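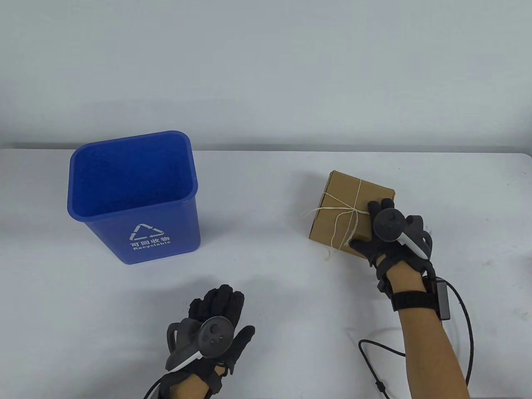
Why did the robot drop my parcel?

I teach robots to tidy up. It's a pretty good job! I put on a pair of big black gloves, pick something up, and the gloves keep track of how my fingers move. Later, a robot called Odera studies all of that and has a go at copying me.

One of Odera's lessons is recycling. You take a little cardboard box, you pop it in the blue bin, and you're done. Easy for you. For a robot, whoa, not so easy.

Back in August, Odera started doing something odd. It would pick up the box, carry it over to the bin (perfect so far), open its hand, and... the box stayed put. It just hung there! Then Odera swung its arm back to the start and the box went flying across the room. It landed 9 metres away, beside my lunch.

So what went wrong? Have a think before you read on.

The trouble was the string. My box was tied up with twine, and the knot had loose, frayed ends sticking out. One of those loops had hooked over a robot finger. Odera couldn't feel it. As far as Odera knew, open hand meant box gone, job finished, hooray.

Grown-ups who work with robots call this a snag. You've had one too if your jumper has ever caught on a door handle. The difference is that you feel the tug and stop. Odera had no idea what a tug was.

The first thing we did was press the big red stop button, and that's the rule at our Cukholm workshop any time a robot does something we didn't expect. You don't reach in to help, even if it looks stuck. A stuck arm can start moving again very fast.

Then we went back to the gloves. I recorded 366 new turns with the string box, and in lots of them I gave my hand a small wiggle after letting go, then looked to see if the box was in the bin. We wanted Odera to learn the wiggle and the look as well.

It took 16 days of practice. Odera still gets snagged now and then, but these days it stops, wiggles and checks. If the box is still hanging on, it waits for one of us to come and press the button.

I eat my lunch in the other room now.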